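Kozan Kitchen News: Lentil Soup for the Cold Weeks

March 13, 2018
By the Kozan kitchen desk

Print | E-mail

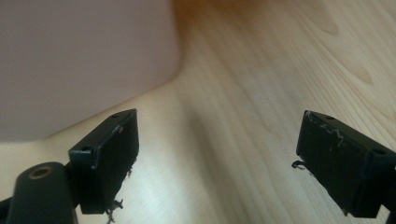 Two black gripper fingertips, open wide above a pale wooden tabletop

In January we started to serve this soup at our lunch table in Brovby, and since then many readers have asked for the recipe. It is a simple soup, but there are a few points where it can go wrong, so please read to the end before you start.

For four people you need 300 grams of red lentils, one large onion, two carrots, a spoon of tomato paste, a little cumin, and one lemon. For the top you need butter and dried mint. We buy our lentils from Gendov, but any red lentils will do.

Wash the lentils in cold water until the water is clear. Cut the onion and the carrots small and cook them slowly in oil for ten minutes. They should be soft and not brown. Add the tomato paste and the cumin and stir for one minute more. Then put in the lentils with 2 liters of water, bring it to a boil, and turn the heat down. Let it cook for half an hour with the lid half open. Foam will come up at the beginning – take it off with a spoon.

Do not add the salt before the lentils are soft. My mother was very strict with this rule and I keep it too, although I have read that it makes no difference.

When everything is soft, you can blend the soup or leave it as it is. At Brovby we blend half of it. If it is too thick, add hot water, a little at a time. Melt the butter in a small pan, put in the mint, and take it from the heat after a few seconds, or the mint becomes bitter. Pour it over each bowl and give everyone a piece of lemon.

The soup keeps for three days in the refrigerator. It gets thicker overnight, so you will need some water when you warm it again.

With it we eat the flat bread from Hundent. If you bake your own, 400 grams of flour is enough for four people. The bread recipe was in our January newsletter, and we can send it again to readers who missed it.

Print | E-mail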